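Bottle shelf tips, quick ones

Been asked again how I keep my bottles at home so typing this fast before work. 47 bottles right now, spare room closet, nothing fancy.

Whiskey stands up. Always. High proof eats the cork if you lay it down like wine. Once in a while tip it for a few seconds to wet the cork, then back upright.

Keep it out of the sun. Window light fades labels and does the whiskey no favors either. Closet, cabinet, even the box it came in.

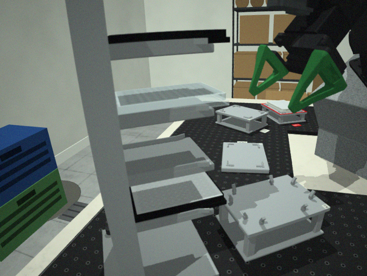

Heavy stuff down low. Handles and the big 1.75s on the bottom shelf, minis up top. And screw the shelf to a stud – bottles weigh way more then you think.

Half empty? Drink it, or pour it into a smaller clean bottle with a tight cap. Less air in there. Label it!! I have 2 mystery bottles from last August and Boris Vaněk swears they're both rye. They are not.

Cork broke off in the neck: corkscrew, slow, straight up. Crumbs left over go thru a coffee filter. Save old corks in a jar, sooner or later one fits.

Sticky label gunk on empties – warm water and baking soda, one hour, then cooking oil on whatever is left. Wipe, wash, done.

Write the open date on masking tape on the bottom of the bottle. Pencil, pen smears.

More on decanters when I get time.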